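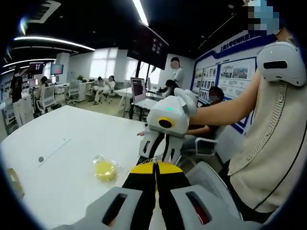

Hallo in die Runde,

vielen Dank für die vielen Rückmeldungen zum Vormachen mit dem Handgreifer, ich komme erst jetzt, gegen Abend, dazu, in Ruhe zu antworten. Bei uns im Projekt Diltasent führen wir die Aufgaben inzwischen fast nur noch von Hand vor, und am schönsten geht das am großen weißen Tisch, mit einem Gegenstand wie dem runden gelben in der durchsichtigen Tüte. Gerade solche knisternden Folien sind ja gemein, weil sie so spiegeln!

Jemand schrieb im Januar:

> Wir steuern unseren Arm bei Prelel bisher fern
> und haben so 286 Durchläufe geschafft. Lohnt
> sich der Umstieg auf Handgreifer? Und wie viele
> Vorführungen braucht ihr pro Aufgabe?

Aus meiner Sicht lohnt es sich sehr, man spürt eben selbst, wann die Finger greifen. Für das Einpacken kamen wir mit 372 Vorführungen schon recht weit, für Zokeck peilen wir jetzt 1.000 an. Macht bitte nach je 12 Durchläufen eine Pause, das Handgelenk dankt es euch (meines hat sich lange beschwert). Die Fernsteuerung würde ich trotzdem behalten, fürs Korrigieren hinterher ist sie Gold wert.

Die Skripte für Joshi schicke ich gern herum, meldet euch einfach kurz.

Herzliche Grüße aus dem Labor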